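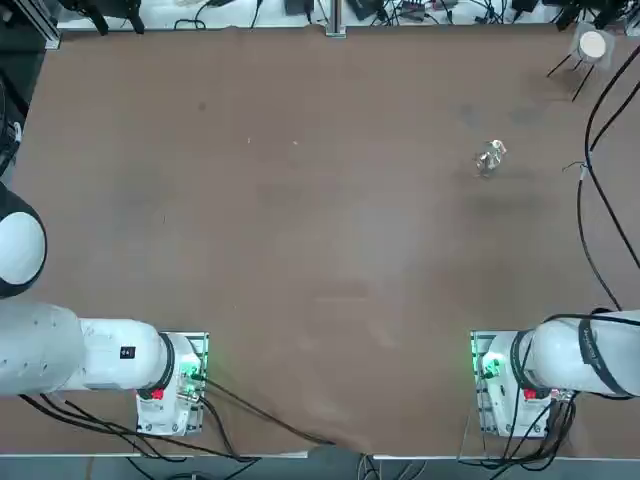
Kadir Oral thinks the clear stuff should wait until we have a policy that works on anything at all, and he said so twice before I'd sat down. Fair. But Pestomeo want clear, so clear is what we teach.

Posted in Notebook, November
By Gintarė Ozoliņš

Sunday, alone until ten. The plan says 144 demos by remote control. I have 97 I'd call usable, and I was generous. Driving the arm to something transparent is mostly me knowing where it is. I look past the screen at the real table, the policy can't do that, and then we act surprised when it closes on air. So from now on the operator works from the camera feed only. If you can't find the edge of the thing on the feed, log it and skip it.

Also not convinced by the Skamley smoothing filter. It makes my hesitations look like decisions. Kadir likes the plots. I'd like to see raw and smoothed trained side by side before anyone puts a plot on a slide.

The pale disc in the clear tray is at least visible. Coming down from above, fingers vertical, I can see the disc and the tray's grid, and I still don't trust my depth to the last bit. Tried leading the arm by hand for 9 of these. Smoother paths, but my own arm is in the camera view for most of it, so what exactly is it learning?
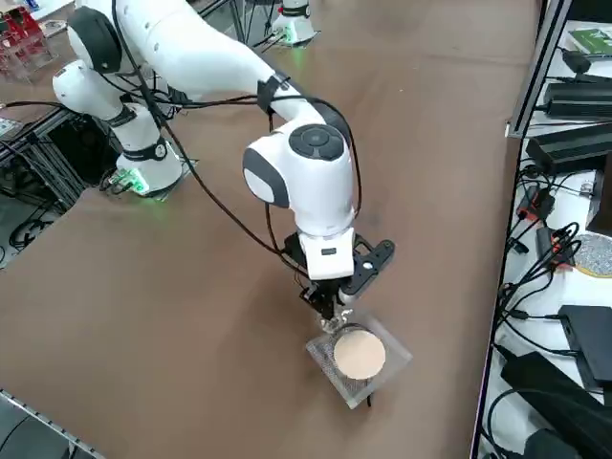

Still open

- Rerun the 9 hand-led ones by remote, same starts.
- Ask Ikura where their 600 figure comes from. Demos or attempts?
- Kadir to drive a batch without watching the table. I'll sit next to him.

We use cookies to improve your experience. Accept | Manage settings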